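About Nollasari

Order packing and returns handling, Drimton
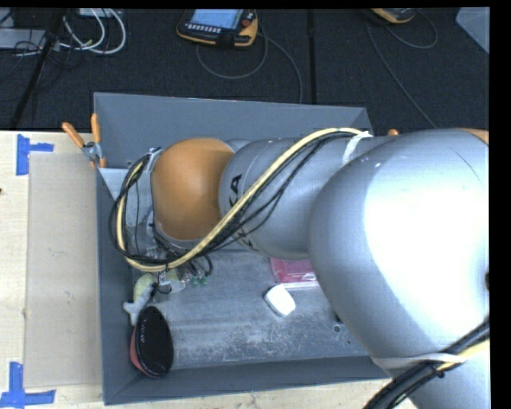

Nollasari packs and sorts small goods for mail-order sellers. The company was set up by Nélida Bravo in a rented unit in Drimton, and it still works from the same street. Nearly all of our work is done from open bins. Gray rectangular bins with sloping walls are the standard for single-item work, placed on a pale wooden tabletop. The slope matters with small parts, which slide back toward the middle as the bin empties. Orders are drawn from one bin at a time, checked against the packing list, and closed before the next list is opened.

What we handle

Stock is limited to items that fit in a standard bin and weigh no more than 15 pounds. Typical lines are sewing supplies, replacement parts for kitchen equipment, stationery, and hardware in retail packs. We do not take food, liquids in glass, or anything that needs a temperature-controlled room. Sellers who are unsure may send a sample carton, which is measured and returned with a written quote.

The building

The Drimton unit has 472 bin locations on fixed shelving. Each location has a printed label giving aisle, level, and position. Incoming cartons are opened at the north door and counted into bins the same day if they arrive before 2 p.m. Cartons arriving later are held sealed overnight. Returns enter by a separate door and are kept apart from new stock until they have been inspected.

A second unit on Kaczorowski Road was added for overflow. It holds flat cartons, paper fill, tape, and slow-moving stock. Transfers between the two buildings run every morning at 7.

Records

Stock levels are kept in Stastine, our own inventory system. Sellers have read access at all times and can export their figures as a spreadsheet. A full count is carried out in August, with partial counts by aisle through the rest of the year. Differences are reported to the seller in units, with the bin location and the date of the last movement.

People

We employ 22 people across both units. New packers spend their first two weeks on returns, where item condition and labeling are learned before order work begins. Nélida Bravo remains in charge of daily operations and reviews all new accounts.

Accounts

We currently serve 77 sellers. There is no minimum order volume, but storage is billed by the bin and by the month. Requests for a quote should include item dimensions, weight, and expected monthly orders.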